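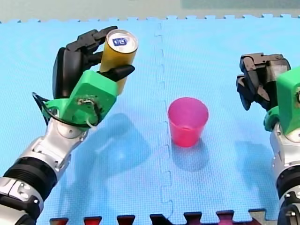 3. Materials and setting

3.1 The cans

The study used 48 metal cans, all cylindrical and all sealed. They were bought in a single order from a wholesaler in Skodumstead and stored in their trays until the week of the first session. Each can was given a number on a small paper sticker, placed on the base where it could not be read while the can stood upright. The stickers were used only by the two recorders and were never mentioned to participants.

Cans were chosen to differ in three respects: the colour of the body, the proportion of height to width, and what was printed on the lid. Earlier work on household storage has tended to treat the label on the side as the main means by which a can is recognised. In our own visits to store cupboards in April, however, we found that cans were very often kept on low shelves or in deep drawers, where the side of the can is hidden by its neighbours and the lid is the only part that a person standing over it can easily see. The set was therefore put together so that some cans could be told apart from above and others could not.

Cans with a plain lid formed the largest group. A second group had a lid with raised rings but no print. The third group, which is the one of most interest in Section 5, had a lid carrying a small printed mark. Figure 1 shows a slim can with a yellow, metallic body and a pale silver-white lid, on which there is a small blue rectangular mark with white detail. The mark covers only a small part of the lid. It was nevertheless the feature that participants named most often when asked how they had found a yellow can among others.

Body colour was recorded under plain names agreed beforehand by Muireann Brophy and Lachlan Galbraith, who sorted the set separately and then compared their lists. They disagreed on four cans, all of them in the range between yellow and gold. These were entered as yellow. We kept to this choice throughout, although several participants preferred to say "gold" or "brass", and one used "mustard" for a can that both recorders had thought rather bright. Such words were written down as spoken and matched to the agreed names afterwards.

Dented cans were removed from the set. So were any whose print had been rubbed in transport, as a worn patch soon becomes a landmark for anyone who handles the same objects repeatedly. Replacements were taken from the same order.

3.2 The room and the floor

Sessions took place in the larger of the two ground-floor rooms at Herance, the building used by the Prendergast study of domestic storage. The room has a hard floor, and in trial sessions a dropped can was loud enough to disturb people working next door. It also tended to roll a long way. Blue foam matting was laid over the working area before the main sessions began.

The matting proved to be useful for a second purpose. Its even colour gave a steady background against which the cans could be compared, and the yellow cans in particular stood out clearly against it (Figure 1). We had at first intended to use a grey mat. Angus Sutherland, who ran the trials, noted that people took longer to pick out the silver lids over grey, and the grey mat was put away. No comparison of the two was attempted in the main study, and the point is recorded here only so that others may decide on their own floor covering with some care.

Foam has one drawback. It gives a little under a narrow base, and a tall, slim can set down quickly may lean or topple where a short, wide one would stay put. The starting positions were accordingly laid out on three low boards placed on the matting, and only the open area between the boards was left as bare foam. Participants were free to set a can down wherever they wished. Cans that fell over were left as they lay until the participant had finished, and the fall was noted.

Lighting came from the ceiling fittings alone, with the blinds down. Metallic surfaces change a good deal in appearance under a low sun, and a yellow can near the window could look almost white on one side.

3.3 Arrangement of the sets

Four arrangements were used. In the first, cans stood in straight rows with a gap between neighbours. In the second, they stood in the same rows but touching. The third and fourth repeated the first two with the rows broken up, so that tall and short cans were mixed. All cans began upright, lid uppermost, in every arrangement.

The touching arrangements were the closest to what we had seen in real cupboards. They were also the slowest to set out. Ludivine Barbier prepared a paper plan for each one, drawn at full size on lining paper, which could be unrolled over a board, filled with cans and then drawn away from beneath them. This worked well for the short cans. With the slim ones it was usually quicker to leave the paper where it was until the row was complete and then cut it free along the edge.

Each participant met each arrangement once, in an order set by a simple rota. There were nine participants, all of whom kept house for themselves or for a family and none of whom had taken part in the trials. They were asked to find a named can, lift it clear of the rest, and place it on the matting. The name given was a body colour together with a size, for example "a slim yellow one". The lid was never referred to in the instructions.

3.4 What was recorded

Three things were written down for every search: the time from the end of the instruction to the moment the can left the board, any can that was touched or moved on the way, and anything the participant said. The recorders also noted the place at which the can was taken hold of. A can in a spaced row may be held at any height, and most were held near the middle. In the touching rows there is room only for the tips of the fingers at the rim, and the lid is then partly covered at the very moment when a person may wish to check it. Some participants dealt with this by raising the can a short way, looking at the side, and lowering it again if it was the wrong one — a habit that several said they also had at home.

Times were taken with a hand-held timer and read aloud at the end of each search. Where the two recorders differed by more than a second, the search was marked and left out of the averages given in Section 4, though the remarks made during it were kept.

Remarks were typed up on the same day by Jozef De Haan and entered in Drindeck, the shared record used by the wider study. The last set of entries was closed on December 23, 2021. Spelling was corrected and false starts were removed. Nothing else was altered.

3.5 Limits of the materials

The set was bought new and was unusually clean. Cans in a working cupboard gather dust on the lid, which dulls small print sooner than it dulls the colour of the body, and our results may give the printed mark more weight than it would have after some months on a shelf. The cans were also all full and sealed. Part-used and open containers raise different questions of storage and were outside the scope of the study.

A further limit concerns height. Participants worked standing or kneeling over boards near the floor, a position which favours the view from above. Searches at eye level, where the side of the front row is seen first and the lids hardly at all, are taken up in the second part of the project.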